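Grullik: Two Home-Built Arms and a Pile of Laundry
Student Project Report
Ramiro Segura

1. Why cloth

My first robot arm could stack blocks. It was great fun for two weeks and then it was boring, because a block is the same shape every time you meet it. Cloth has a new shape whenever you let go of it, and I wanted to find out how far a pair of cheap arms could get with something that floppy. The goal I wrote in my proposal was simple: take one small green piece of fabric, in any heap it happens to land in, spread it out, and fold it in half.

Grullik is the name of the whole setup, arms and software together. I built it at the Urar workshop, which is a shared space with good windows and a long waiting list for the drill press. Most of the work was done in the evenings, and the last push was in May.

2. The fingers

The printed fingers were fine for blocks and hopeless for fabric. They're smooth, so cloth slid straight out of them. I wrapped them in blue tape and put soft gray pads on the tips, and suddenly I had a grip! The pads give a little when they close, so the two sides of a fold get squeezed together evenly.

Getting the fold into the fingers in the first place is a separate problem. What works best is to come in low, with one finger staying flat under the fabric while the other one presses down from on top.

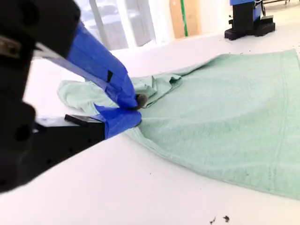 Seok asked at the mid-project review whether the lower finger wouldn't just plow the fabric along the table, and said a small suction cup might be simpler. I tried it in the second month. Suction is fine on a plastic sheet, but air leaks right through a looped weave and the cup drops it. The plowing is real, though. If the finger comes in too fast the whole heap moves, so I cut the approach speed for the final stretch and that mostly cured it.

3. Wiring and control

Each arm is a chain of servos on one shared bus, with a cable from every servo to the next. I underestimated how much those cables matter. They need slack at every joint, but a loop that's too big will catch on the other arm or drag over the table. I rerouted them three times, and I would do it a fourth time if I had another month.

The control program, Zitell, runs on an old laptop. I drive both arms by hand with a pair of controllers, record what I did, and train a small model on the recordings. In total I recorded 155 runs. I threw out 48 of them, mainly the early ones, when I was still learning to steer and kept pinching air.

Opening up again between grasps turned out to be worth practicing on its own. If the fingers only open a little, the cloth clings to a pad and follows it. Opening them wide before backing off fixed most of that. 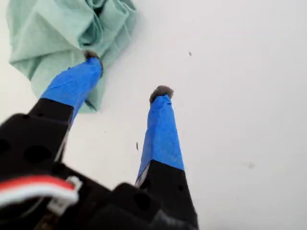

Figure 2. Gripper open, with the green cloth behind the left fingertip.

4. Using two arms

One arm can pick up a corner. It takes two to spread something out, and this was the part of the project I enjoyed most — also the part that broke the most screws.
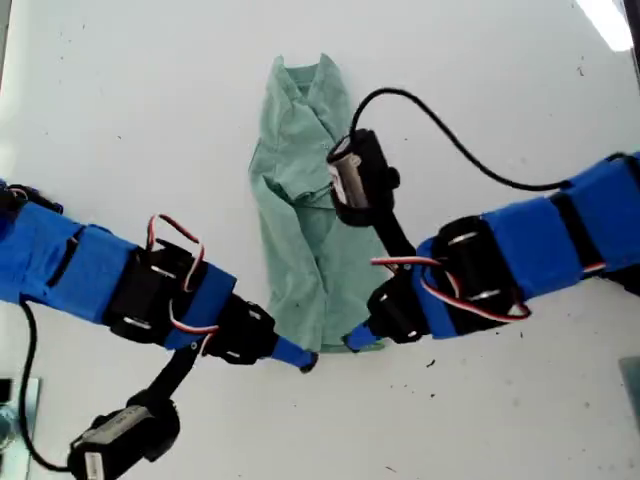
Sharing a workspace was harder than I planned for. Each arm knows its own joint angles and nothing at all about its neighbor, so I gave Zitell a rough keep-out zone for each one and made it refuse any move where the zones overlap. That sounds safe, but the zones have to be generous enough to cover the motor modules and the cables too. With the cloth in the middle and the blue tips almost touching near its bottom edge, one of the right arm's modules is already over the upper right part of the fabric. I had drawn my first zones around the fingers only, and they allowed far too much. The new ones follow every link from the base to the tip.

5. Finding the edge

The model does well when it starts on a hem and badly when it starts anywhere else. A hem is thicker, it stays put when you press on it, and it tells you where the fabric stops. 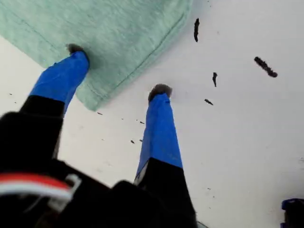 Height is what decides whether an edge grasp works, and the table is my only reference for it. I calibrate by lowering a fingertip until the servo load rises, then saving that position as zero. A grasp on the border needs two different heights, with the left tip pressing into the fabric by the stitching and the right one down on the bare white surface just past it. Crumbs are a nuisance here, and there are plenty of dark bits on the table between sessions. One of them under a pad is enough to throw off the zero, so a quick wipe is now the first line of my startup checklist.

6. Results

In the final test I gave Grullik eight heaps, all dropped by hand from the same height. It found and held an edge on 7 of them. It finished a fold I'd be happy to put in a drawer on three. The failures nearly all came at the same step, when the second arm reaches for a corner hidden under another layer.

7. What's next

I want to print narrower fingers so they fit under a hem without lifting it, and move the cables inside the links. A camera looking straight down would help with hidden corners as well. The part files and the recordings are on the shared drive at Urar in the Grullik folder, and anyone who wants to try a different finger shape is welcome to the spare set in the bottom drawer.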